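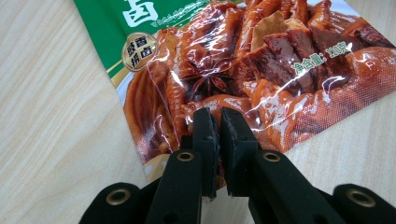
hmogensen
We run snack packs at Riis. 14 people used to pick by hand. Since February half of us are on grippers and the pick rate gets read out every shift. Anyone else?

suver_kris
Same at Suver. My wrists feel better. My breaks got shorter.

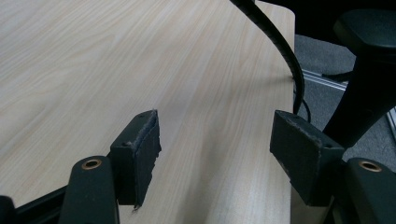

Jaws open over the desk. Look at the pads.

packline457
Worn pads are a maintenance job. Don't blame the tool.

hmogensen
Who does maintenance now? They cut that post.

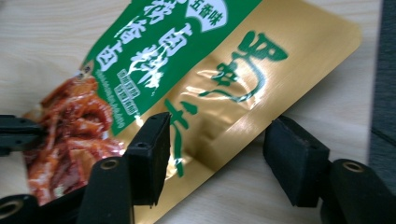

Five-spice bag, gold and green.

suver_kris
Shiny bags are slow for me too. I'd still keep the gripper.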